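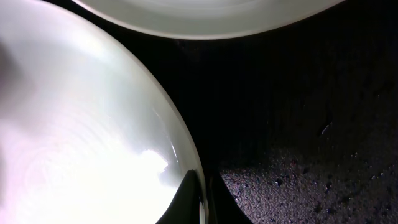 ## On the Keeping of a Household Inventory

11 February 2018

Readers of this blog will be aware that I moved from Flaranley to Bulden last August. The removal firm, Hovland, required a written inventory before it would issue a quotation, and I have continued to maintain that inventory in the months that followed. It presently runs to 17 pages and lists 300 items.

The principle I have adopted is that each entry should record what the item is, the room in which it is kept, and the year in which it was acquired. Condition is noted only where there is damage. I had at first included an estimated value for every entry, but this practice was discontinued after two evenings - the figures were guesses, and my insurer had asked for receipts in any case.

Kitchen goods present the greatest difficulty. Plates, bowls and glasses are replaced one at a time, and a set that began as six seldom remains so. I now enter such goods as a group and revise the entry once a year. 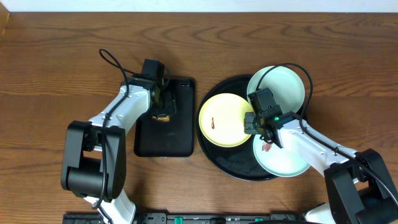
Furniture is simpler, as it rarely changes rooms. Books have been left out entirely and will be given a separate list, to be kept in the blue Novow binder with the warranties. Tools in the garage are also outstanding. I intend to complete them when the weather is milder, as the garage is not heated and the light there is poor.

A blank copy of the form I use is available to any reader who wishes to have one. Requests may be left in the comments.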